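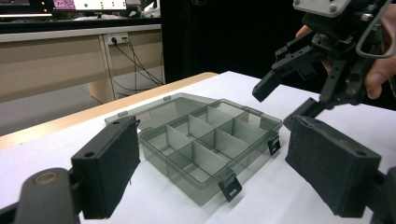
Welcome back, everyone, and thank you for bearing with the room change. Last time we sorted paper, and this time we move on to small things — the beads, screws, buttons and odd bits that gather at the bottom of every drawer in the land. Please keep this handout with your March notes, as we shall come back to it.

## Choosing a compartment box

A see-through box is a great help, and I would always choose one over a solid colour. Tinted plastic is perfectly good too, though you may find that the walls blur together a little when you look across several of them at once. Try looking straight down before you decide that a pocket is empty!

Open the lid fully and lay it back on the table before you start. Check the latches while you are there, and run a finger along the hinge.

## Sorting

Tip out only a small handful at a time. Girish once brought in a tin of 347 mixed pieces and emptied the whole lot at once, and we were still picking them out of the carpet at the tea break (he has forgiven me for telling you). 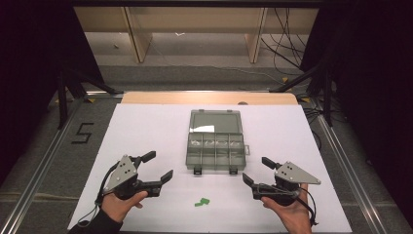

**An open compartment box on a white board, with a small green piece in front**
*Handout text: Chiharu Sugiyama, course tutor, Home Order and Storage, Delville*

A plain white surface is the kindest thing you can give your eyes. A bright green piece shows up on it straight away, and so will most colours, apart from your white buttons, for which I keep a dark tea towel handy. Put the box in the middle, with the pieces in front of it.

Sort by use first and by colour second. Long, narrow compartments suit anything you like to see in a row, and small square ones are better for tiny things.

## For next time

- Sort 25 small items from one drawer at home.
- Write down any that fitted nowhere — we'll talk about those together.
- Read page 18 of the course booklet.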